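Suche: Artikelnummer oder Begriff
Alle Kategorien
Suchen

Sivura N6 Niederschlagssensor mit Wippe

Der Sivura N6 erfasst flüssigen Niederschlag nach dem Kippwaagenprinzip. Das Gerät ist für unbeaufsichtigte Messstellen ausgelegt und wird mit Impulsausgang geliefert. Die Auffangfläche beträgt 400 cm², die Auflösung 0,1 mm je Wippenschlag. Schnee und Graupel werden nur mit der separat erhältlichen Trichterheizung gemessen. Ohne Heizung sind Werte unter 4 °C Lufttemperatur als unsicher zu kennzeichnen.

Technische Daten

Messprinzip: Kippwaage, Reedkontakt
Auffangfläche: 400 cm²
Auflösung: 0,1 mm
Maximale Intensität: 6 mm/min
Betriebstemperatur: 1 bis 60 °C, mit Heizung ab -25 °C
Ausgang: potentialfreier Impuls, Prellzeit unter 1 ms
Anschlusskabel: 6 m, UV-beständig
Gewicht ohne Standrohr: 1,642 kg

Bei Intensitäten über 2 mm/min unterschätzt jede Kippwaage die Menge, da während des Kippvorgangs Wasser nachläuft. Der N6 gibt Rohimpulse aus und korrigiert intern nicht. Die Korrekturtabelle liegt dem Prüfprotokoll bei und kann im Datenlogger Balleo hinterlegt werden. Bei Fremdloggern ist sie in der Auswertung anzuwenden.
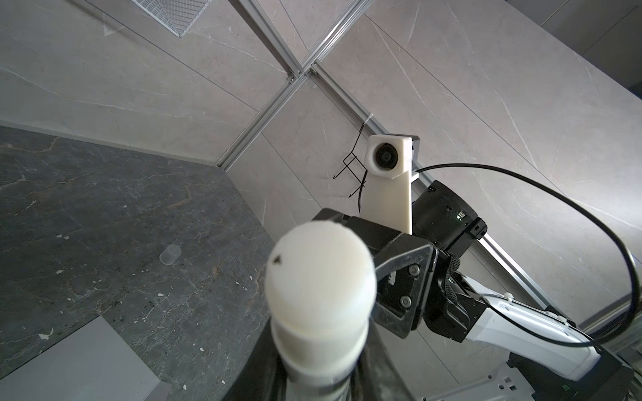 Aufstellung und Wartung

Die Auffangkante liegt 1 m über Grund und ist waagrecht auszurichten; die Dosenlibelle befindet sich unter dem Trichter. Der Abstand zu Hindernissen soll mindestens das Doppelte ihrer Höhe betragen. An windexponierten Standorten ist mit Minderfang zu rechnen, vor allem bei feintropfigem Regen. Abhilfe schafft der Windschutzring Collstead (nicht im Lieferumfang).

Trichter und Sieb sind monatlich zu reinigen, während des Pollenflugs öfter. Die Wippe nicht ölen. Impulse, die bei der Reinigung entstehen, im Logger als Wartung markieren.

Lieferumfang

Sensor mit Trichter und Sieb, Anschlusskabel, Mastschelle für Rohre von 48 bis 60 mm, Prüfprotokoll. Standrohr und Fundamentplatte sind gesondert zu bestellen.

Preis: CHF 400.– exkl. MwSt.
Trichterheizung 24 V: CHF 89.–
Lieferbar ab Juli

Technische Auskunft: Remo Thaler
Kalibrierung und Reparatur: Flurina Rainer

6 Kommentare | 89 Mal geteilt

Kontakt | Impressum | © Sivura Messtechnik | Nach oben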